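Ashwin Suvarna would like you to stop calling it a comeback
2019-10-24 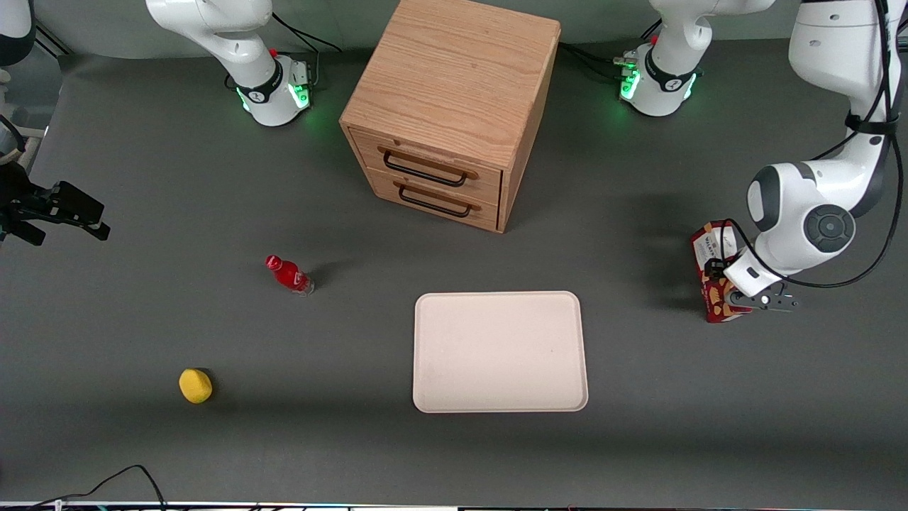

The playwright had a hit once, eleven years back, and has been politely asked about it ever since. His new one, Flirkitz, opens in February at the Hegde, a 165-seat theater over a tire shop, and he is already tired of the word "return."

"I live six blocks away," Suvarna says. "I never went anywhere. I was at the grocery store."

Flirkitz is a comedy about two sisters who inherit a failing dance hall and can't agree on who gets to close it. There are 20 speaking parts and 6 actors, an arrangement he blames on the budget and then, after some coffee, on himself. The first draft ran 202 pages. His director sent it back with a note that said "Lovely. Which play is this?"

He cut it over the summer. A priest went, and so did a long speech about ballroom floors that he still performs for guests. "My wife has asked me to put it back in the play so she can stop hearing it at dinner."

The company, Piltus, has worked with him before, on a ghost story that closed early. He brings this up before I can. The reviews were fine, he says — it was the audience that didn't come. One night the cast outnumbered the house and went on anyway. "They clapped for us. We clapped for them. It took no time at all."

Rehearsals start after the holidays. Suvarna plans to attend the first week and then be sent home, as is the custom. He used to fight this. Now he brings a bag already packed.

Does he get nervous? He thinks about it for longer than I expected.

"On opening night I stand in the lobby and read the fire exit map," he says. "I know that building very well."

Tickets for Flirkitz go on sale next month at the Hegde box office, up the stairs past the tires.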